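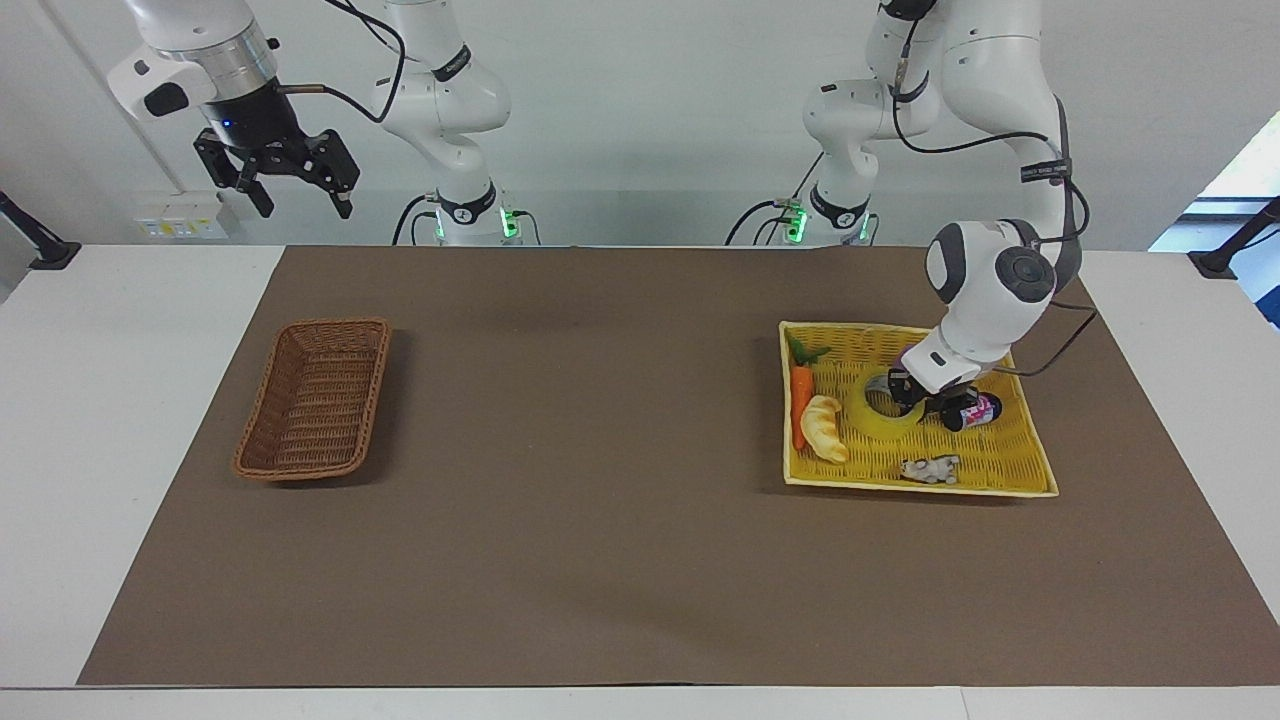

Adelino Garcia
Asked 6/20/23 in Soccer > Rules and Discipline

Do league yellow cards count toward a cup suspension?

I help run an adult amateur side, Skirnevby, and we have a cup semifinal coming up against Revberg. Our number 18 plays holding midfield and has picked up four yellows in the league this season. In the quarterfinal of the Teltine Cup he got another one for a late tackle. The Revberg manager says that makes five, which is a one-game ban under league rules, so he has to sit out the semifinal.

Our league handbook says five cautions "in the competition" means a one-match suspension. The cup has its own sheet of rules, which only says two cautions in separate rounds gets you a ban for the next round. Neither one mentions the other. Same county office runs both, same referees, and both are played at Amaral Park half the time.

If he plays and he was supposed to be out, we could forfeit. If he sits and he didn't have to, we go into a semifinal with a 19-year-old who has never played there. Does anyone know how this usually works?

3 answers

Best answer

Usually they are separate. "In the competition" is the phrase that matters. The league is one competition and the cup is another, so on what you quoted he has four in the league and one in the cup. He can play the semifinal. If he gets booked in it, that is two in the cup and he misses the final.

Red cards are a different matter. A lot of associations carry a sending-off over to the next match of any kind, especially for violent conduct. Check that part of your handbook before you assume anything about somebody who was sent off.

Get it in writing anyway. Email the disciplinary secretary with the player's name, registration number, the dates of the bookings and the question in one line. Do it before the squad list is due. If Revberg protests after the game, you want that reply in your hand.

Second answer

In my old league it was all one total, league and cup together, and we lost a center back that way. I would sit him.

Third answer

The answer above might be right for that league but it doesn't tell you anything about yours. Some run one total, some don't. Read the definitions page at the front if there is one. Ours had "competition" defined there and it settled the argument.

Update from Adelino Garcia

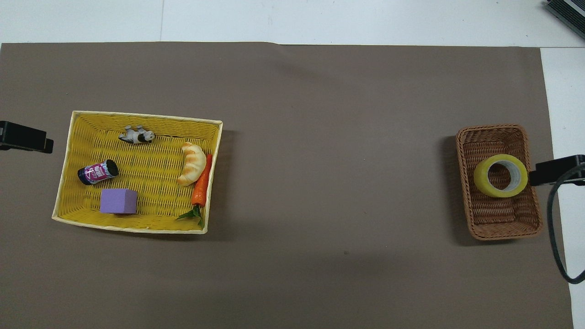
The county office wrote back and the cautions are kept apart. Four in the league, one in the cup, and he is free to play. I had to explain it to our players, a few of whom still thought the cards got added up. Think of the big yellow basket as the league and the smaller reddish-brown one as the cup. Whatever goes into one stays in that one – you never tip them together. The office also said a straight red does carry over, so the first answer was right on that too.

There was a definitions page, by the way, on the inside cover of the handbook. It says each trophy is its own competition. I have sent a copy to the Revberg manager and he has accepted it. Marking this as solved.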